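Dwight Fehr
5/1/25

Took the garden gate apart this morning. It has been dragging on the latch side since winter and I was tired of lifting it with my foot. Short thread on the hardware, mostly for my own records.

The gate hangs on two hinges, and the lower one carries nearly all the weight. The top hinge is fine. I cleaned it and left it alone.

The lower hinge bolt took 8 minutes of back and forth with the long wrench. I soaked it in penetrating oil last night, which I should have done the first time I tried this.

Everything that comes off goes on the white round table so I can see it. Dark washers disappear on my workbench. I lost one there last year and found it in the coffee can with the drill bits.

A few people asked what order I keep the parts in. I don't have a real system. Bolt standing on its head, washers near it, anything threaded gets checked by itself before it goes down with the rest.
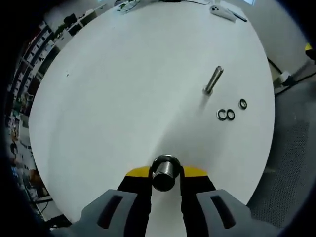
Threads get a dry brush first, then a rag with a little oil. I use an old toothbrush. A wire brush is faster but I don't like what it does to the finish.

Run the mating part on by hand before you put a wrench anywhere near it. If it stops early, back it off and brush again. Forcing it is how I ended up buying a new hinge for the side door.

On washers - I put them back in the same order they came off unless one is bent. Lay a suspect one on something flat and press the edge with a fingertip. If it rocks, replace it.

Gladys Makori asked about grease. I use Durkarine, the thick kind in the tub. A thin coat on the bolt shank and a little on both faces of each washer. Wipe off whatever squeezes out or it collects grit.

I bought a spare set of washers from Kitico in case the old ones were too worn. They are a bit thicker than mine, so they stay in the packet for now.

The post itself had leaned in toward the opening. I packed gravel on the low side and tamped it, then checked it with the level. That was a bigger part of the problem than the hinge.

Rehanging it is easier with two people. Mackenzie Lapointe from across the street held the latch end while I lined up the holes. By myself I use a scrap of lumber and shims under the bottom rail.

Snug the bolt, swing the gate all the way both directions, then tighten. It closes without touching the ground now. There is still a small gap at the latch and I may move the strike plate over.

Next is the shed door, later in May. Same type of hinge, four of them, and they look worse than this one did.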